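Priltby opens teaching floor for two-armed robots

STERNBRIDGE — Priltby has started training its two-armed table robots at a new site here, with people steering the arms by remote control until the task is learned. First job on the list is shelf setting. Candle holders, jars, small stuff. 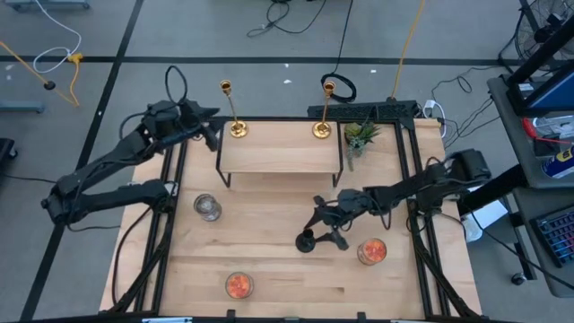

Operators work in shifts from 9 in the morning and the software, called Wirnar, saves every move of both arms. The company says 161 runs were kept in August and 98 thrown out, mostly for jerky steering or a dropped peice. New operators get 5 days of practice before their runs count.

Grippers have to come in slow near the shelf, one trainer said — the tall things tip first.

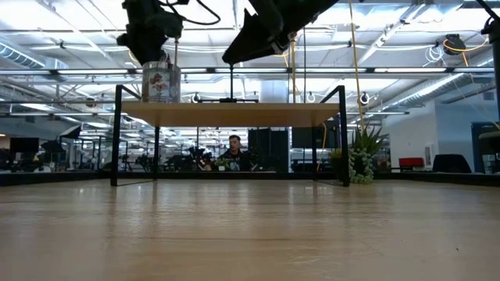 Does the operator have to be in the same building?
For now they do. Priltby wants to try steering from its Endale office later this year, but the delay on the line is still too long for fine work.

The firm is hiring more operators, no robot experience needed. Applications are open untill the end of the month at the Sternbridge front desk.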